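# Written rules for hand-held gripper demos: how much is too much?

**benchwarmer_ohio**, posted January 15, 2024

I've been handed the job of "tidying up" our rules for recording demonstrations with hand-held grippers. The existing document is 18 pages. Page one is a table of contents. Page two is a definition of "page," or might as well be.

We're a small shop in the Javden building. People pick up a gripper, do the pick or the place or whatever is on the sheet, and put it down again. We have 2825 recorded demos from last year and I would bet lunch that no two people did the setup the same way. One guy resets the object between takes. Another nudges it back with his elbow and calls that a reset. The elbow is not covered in the 18 pages, although ladders are.

My boss wants "something aligned with the standards." When I asked which standards, he said "the robot ones." I've read what I could get hold of, and most of it is written for an arm that can break your wrist. Ours is held by a person, and the most dangerous thing in the room is the office chair with the bad caster.

So:

- What do you put in writing for this kind of work, and what do you leave to common sense?
- Do the robot safety documents apply at all when a human is carrying the gripper?
- How do you get people to follow any of it past the first week?

Bonus if your rules fit on one sheet. I have a laminator and very few other pleasures.

---

**torque_and_cheese**

Just follow the industrial standard. It's all in there. If it's not in there you don't need it.

> **benchwarmer_ohio:** Which one?
>
> **torque_and_cheese:** The current one.
>
> **benchwarmer_ohio:** Thank you, this has been forwarded to my boss, who will love it.

---

**mildly_actuated**

I'll take the middle part of your post, since I've had that argument at two jobs and lost it at one of them.

When a person holds the gripper and supplies all the motion, you're mostly in hand tool territory. Treat it like one. Pinch points on the jaws, charged batteries, cables across the floor, lifting and repetitive strain. That last one sounds silly until somebody does the same wrist turn all afternoon and can't open a jar that evening. Put a break in the sheet and put a time on it. Ours is 5 minutes at the end of every block, and people complain about it right up to the day their wrist hurts.

The minute a powered arm is live on the same bench, all of that changes. You need a real risk assessment for the actual cell, done by somebody who knows how, and a forum post is no substitute, mine included. We keep the two kinds of work on separate sheets with different colored headers. If the arm is powered, the hand-held sheet is void. I'd print that sentence bigger than the rest.

Also, write down who can say stop. "Anyone" is the right answer, but it has to be on the sheet, otherwise the new hire assumes it's a privilege you earn.

I don't have anything useful on your elbow guy. We had a knee guy.

> **pvc_elbow:** What did you do about the knee guy?
>
> **mildly_actuated:** Promoted.

---

**Snežana Golob**

I rewrote ours in October, down from a binder (the Clusau binder, for anyone who ever worked there; I'm sorry). It is one sheet, printed on both sides, and the back is mostly phone numbers. I'll give you the front.

**Before you pick up the gripper**

1. Read the task line out loud. If two people in the room disagree on what it means, fix the line first. "Move the bottle" has caused more rework here than any hardware fault.
2. Look at the markers. They should be clean, flat on their mounts and free of fingerprints. A marker with a curled corner gets replaced, and tape over the printed part doesn't count as a repair.
3. Set the blind and the lights, then leave them alone until the block is finished. If the sun does something dramatic, write it in the log.
4. Anyone who might be in view gets asked first. Visitors too. They can say no, and then you wait or you point the work another way.

**While recording**

5. One task per take. If you notice halfway through that you're doing a different task, stop and throw the take out. Do not rename the take to match what you did. We had a Vlachou contractor who was an artist at this.
6. Don't fix a bad grasp with your free hand. Either the gripper does it or the take is marked failed. Failed takes are kept. People hate this one, because they feel they're being graded.
7. Talk as much as you like, but don't hand things across the table during a take.

**Resetting**

8. Reset with your hands, to the position on the task line. No elbows. (I added this today. It's yours.)
9. Anything wrapped in film gets checked between takes. Film shifts, bunches up and tears, and by the tenth go it can be a different object in all but name. Rewrap it or log it.
10. Spare objects may stay on the table if they are listed on the sheet. If they aren't listed, take them off or list them. I don't care which, but the sheet and the table have to agree.

That's it for the front. There used to be a rule 11 about coffee, but it was longer than the others put together and had a diagram.

On standards, I agree with mildly_actuated. I'd only add that you should ask your boss what he's afraid of. Mine wanted the word "compliant" on the sheet. When I asked compliant with what, we settled on the word "reviewed," with a date and my initials next to it, and he has been happy ever since. It also happens to be true, which I can't say for the binder.

As for getting people to follow it: swap roles. The person who recorded this block checks somebody else's next block, with the sheet in hand. Elbow guy becomes very strict when it's another man's elbow. We tried the Rutano checklist app first and everyone tapped all the boxes in one go while walking to the bench. Paper is slower to lie on.

Our bench during a block, if you want to see what rules 2, 9 and 10 have to cope with:

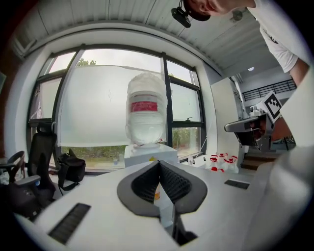
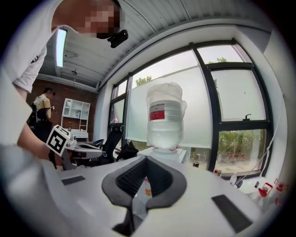

*Both: hand-held gripper in front, film-wrapped item on its white stand, red-capped bottles on the table, marker in view.*

> **benchwarmer_ohio:** This is going straight in the laminator. Can I steal rule 6 word for word?
>
> **Snežana Golob:** Take it. Take the complaints that come with it as well, I have plenty.
>
> **torque_and_cheese:** Rule 3 is already in the standard.
>
> **benchwarmer_ohio:** Which one?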